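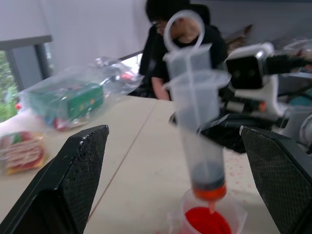
A clear plastic syringe with a ring-shaped plunger handle.

My grandmother fed a lamb with a syringe on her kitchen floor in Dakstead when I was six, and I've been a sucker for hand-feeding ever since. So when Lempi Kiiskinen told me she had three baby squirrels in a shoebox and could use a spare pair of hands, I was in the car before she'd finished the sentence.

Lempi has been raising orphaned wildlife out of her back porch in Tarnomville for most of my adult life. She has taken in 1268 animals, and she knows the figure because every one of them gets a line in a green ledger (the first entry just says "crow, angry"). September is squirrel month. The second litters come down with the first big winds, and her phone starts going at six in the morning.

I thought feeding them would be the easy part. It's slow! You let them pull the formula at their own pace, a drop or two at a time, and if you get impatient it can go down the wrong way. My first squirrel took so long that my foot went to sleep. Then you wash everything, write it down, and start over with the next one.

Naledi Oosthuizen, who covers the night shift, drives almost 70 miles on a bad Wednesday, picking up boxes from porches and gas stations. She told me the hardest calls are from people who have already tried cow's milk. Please don't – keep the animal warm and dark, and call someone licensed in your area.

The whole operation runs on 200 dollars a week, plus whatever towels the neighbors leave on the steps. I brought a bag of mine the second time I went. The smallest squirrel was asleep in one of them before I'd got my coat off, and Lempi handed me the ledger so I could write him in.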